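Read the long ones slowly

I finished Sternasitz last night, all 700 pages of it, and I already want to go back to the first chapter and start over! My cousin asked how I could stand a novel that spends 58 pages on one boat trip. Easy. I loved that boat trip. By the time they tie up at Drirnine I knew how each of the sisters held a spoon, and when the youngest one finally answers her mother back I had to put the book down and walk around the kitchen.

People online keep telling new readers to skip ahead to the part where the letter turns up (page 285 in my copy). Please don't! The letter only hurts because you have sat through all those suppers where the father says nothing – take them away and it's just a piece of paper.
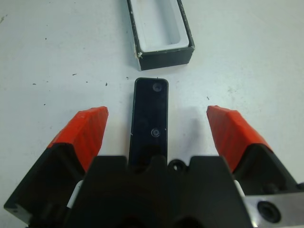 What short books do better

I'm not against short books at all. Widmer is tiny, I read it on one bus ride in December and it knocked me flat. A short book can keep one mood going from start to finish, and a big family novel almost never can. Sternasitz has a wedding chapter that drags, I'll admit it, and there are two uncles I still mix up.

But I want more readers to give the big ones a fair try, ten pages a night if that's all you have. Don't race, and don't check how much is left. I read Drivano that way over a whole winter, and some nights I only got through a paragraph before I fell asleep, and I still think about the grandmother's garden more than I think about most places I've lived. My library has the sequel on order and I've put my name down for it.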